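Bench rules, second go

Quick one this month, I'm writing it between two teardown runs so forgive the spelling.

The draft practice sheet for robot-assisted PC disassembly went round in May. Thanks to everyone who sent comments, even the long ones. Skurnell sent four pages on screw bins alone. Most of it made it in, some didn't, and a few things we're still arguing over. What follows is where we've landed. Final sheet goes up on the wall at both sites and in the Humness shared folder, same text in both. If you have an old printout, bin it.

Power first. Cord out, then hold the power button for a slow count of 13, then wait for the bench lead to say clear. Not the operator. Not whoever's standing closest. The old sheet said "ensure the unit is de-energized" and left it there, and people read that five different ways. New wording names the person. Same goes for laptops, with the battery out or disconnected before the arm gets anywhere near.

Hands. This was the big one, most of the comments were on this. The old rule was no hands inside the marked area while the arm is live. Good rule on paper, but no one followed it on towers, because towers slide and somebody always ends up steadying the case. A rule that gets broken every shift is worse than none, it teaches people to skip the others. So now there are two modes. Assisted: a person may touch the outside of the case, speed capped at the low setting, stop button within reach of the free hand. Unassisted: nobody past the tape. You pick before the run starts and you write it on the run card. No swapping halfway. If you need to swap, stop, write it down, start again.

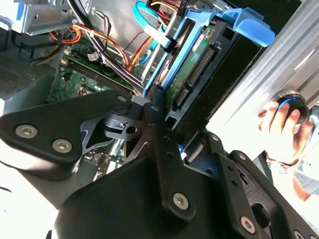
Cables before drives. Always. Data cable off, power lead off, both tucked back over the edge of the case, and only then does anyone go for the caddy. Petersen wanted this to be a suggestion. It's not, it's a must. We went through the run log, 159 entries with a fault note, and snagged cables were the most common cause by a long way. Pull on the plug, never on the cable. Applies to people as well as grippers.

Drives are data until someone says otherwise. Every drive comes out, gets its tag number, goes in the locked tray. No drive sits on the bench over lunch. No drive goes back in a case "for now". We've logged nearly 2,000 since the tray came in and I'd like to keep being able to say where each one is.

Gripper checks. Screws on the gripper and its brackets, hand check at the start of every shift, driver check once a week. Vasco Moreira has done a one page card for this with a box to initial. Please initial it. A tick is not an initial. If one's loose you tighten it, note which, and tell the next shift, becuase a screw that works loose twice needs looking at properly.

Still open:

Gloves. Ikuro says thin cut-resistant ones for anyone touching sheet metal. Others say you lose feel for small clips and end up taking them off anyway. I lean towards gloves in assisted mode, edges on some of these cases are nasty. Send me your view, short please.

Long sleeves near the arm. Current text says "close fitting at the wrist", which might be enough. Might not.

Who signs off a change to the speed cap. Right now it's whoever has the password, and that has to end.

Comments on those three only. Everything else is closed untill the next review. The full sheet runs to 1,330 words, so it fits on two sides with room for the signature block. Read it before your next shift, sign the back page and leave it in the tray by the label printer. Not on my desk, I lose things there.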